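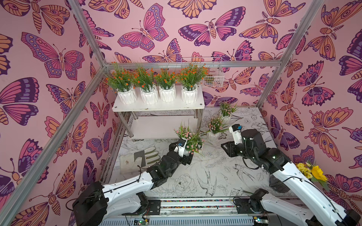
Edem Agbenyega told me that the arms are the cheap part to plan, and that I should write the list for everything else first and only then ask for a quotation. I tried to follow this, and now I have a list that I do not trust.

January
By Philomena Frimpong

What to put in the budget for a second two-arm cell, besides the arms?

Hello everybody. We have one cell with two arms on a shared rail, aluminum frame, papered walls, and we use it for moving flower pots and vases. We want to build a second cell of the same kind. The arms are already decided, they come from Stolteo and the money for them is in another budget line which I cannot touch. For all the rest I have $1,813.

My list until now is: frame bars and corner joints, one wrist camera for each arm, a set of spare gripper fingers for each arm, a shelf, the pots with artificial flowers, printed floor covering, wallpaper, cables. The seller, Grukevbridge, also offers a service contract. It runs for 18 months and I do not understand well if it is useful for a group of our size.

I have three doubts. The first is if I must buy a fixed camera for the cell, or if the wrist cameras are sufficient. The second is how many spare fingers are reasonable. The third is the props. My colleague says that I spend too much for flowers and too little for spare parts, and maybe she is right, but in our first cell we saved on props and after we had to buy them again.

I must give the list before the end of the month. Thank you for the patience with my English.
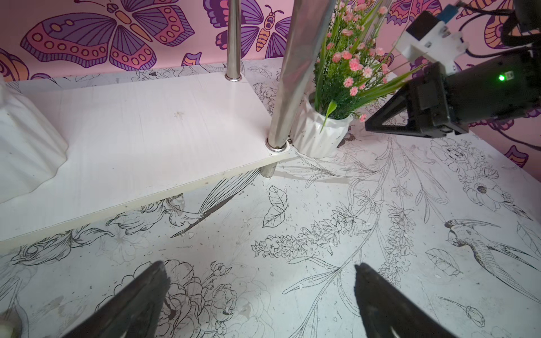

Edem Agbenyega

I will answer the props first, which I think is where your list is weakest. You wrote "a shelf" and nothing more, and a shelf can cost you a lot of time. Please decide the shelf and the vases together, and measure the opening of your gripper before you order either of them. With a pleated or faceted vase the fingers do not always find a flat place to close on. And when such a vase stands close beside a steel post, as the one with pink flowers does in the picture, the fingers need a place to go on the post side also. So the question for the budget is the distance between posts, and if the shelf can be bought in a wider size. Ask this in the shop. The wider one is usually not much more expensive, and it saves you from changing the whole arrangement later.

About the polished legs, I would ask for matte ones if they exist. Shiny metal gives reflections in a wrist camera, and then somebody loses an afternoon. If you specifically want difficult surfaces, then keep the chrome, but decide it and write it in the plan.

For the fixed camera my answer is yes, buy it. The wrist camera is very good near the object, but it sees its own fingers and a piece of the table, and when two arms work together you want one view where both are inside. We have the Tetteh, the simple model without zoom. I paid $103 for it with the bracket. I cannot promise you the same price today.

Spare fingers: I would take four sets for the two arms. One set for each arm is what you have written, and it is the minimum. Fingers are the part which touches everything. If you order them together with the arms you pay the shipping one time only — ask Grukevbridge to put them on the same invoice if your other budget line permits it.

The service contract I would not take before reading what it says about the rail. In ours the arms were covered and the rail was not, and the rail was what we had trouble with.

One more thing you did not write. Keep a part of the money without a name. Your accounts office will not like a line "various", so call it "mounting hardware and adapters" and it will pass. You will really use it for this.

potsandposts

just buy the flowers in a discount store, any flowers are ok. we did this and it works fine. also you dont need wallpaper, paint it

Philomena Frimpong

Thank you both. Edem, I measured today and the opening is smaller than I thought, so two of the vases I had chosen are out of the list. For the wallpaper, I understand the suggestion, but paint does not give us the same thing. We want a busy background on purpose, and in the second cell I would like to have a different pattern from the first one. I will look for a roll which is at the end of its series, they are often sold for less.

Can I ask also if the floor covering should be bought double? 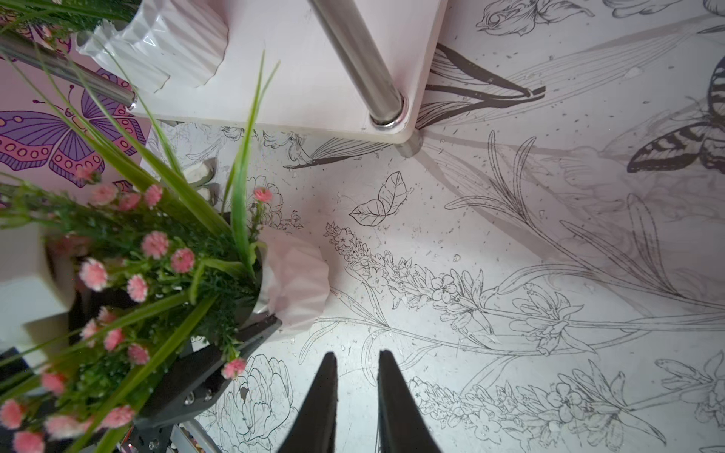 Warnby Automation Club · Help Board · Equipment and Buying

Edem Agbenyega

Yes, buy it double, and from the same printing. It gets dust and small crumbs on it, you can see them between the leaves and flowers of the drawing, and cleaning with something wet is a risk if you do not know the ink. A second sheet in the cupboard is cheap compared with ordering again and receiving a slightly different white. Try a damp cloth on a corner which you will cut away anyway.

Before you send the list, check one point with Stolteo: are the cables for the wrist cameras in the box with the arms, and how long are they? The cable must follow the arm in every position and also along the rail, and a short one will stop you on the first day. When I asked for our cell I got the length of the power cable, so write "camera cable, from wrist to computer" in the message. If they are not included, take the money for them from the wallpaper and not from the spare fingers.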